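2025-11-03 Preken rig, glove tracking dropouts

Spray bottle task again, seated, glove on the right hand. Tracking froze seven times this morning. On each one the finger pose held its last value while the wrist kept moving, so the log looks fine until you play it back.
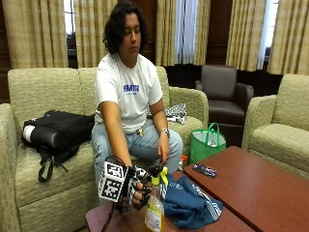 Checks

Swapped the cable set - no change. Darren Yeoman read back log 154 and found the freezes start when the fingers close on the bottle neck. Gap is 200 ms, and our cutoff is 100.
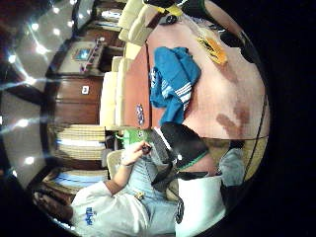

The gripper log has no gaps over the same stretch, so I'm leaving the clock sync alone. Suspect the finger markers drop out of view and the filter never flags it. Same fault as in June, I think. Jolán Orbán to add a stale-pose alarm. No arm playback from these logs until that's in.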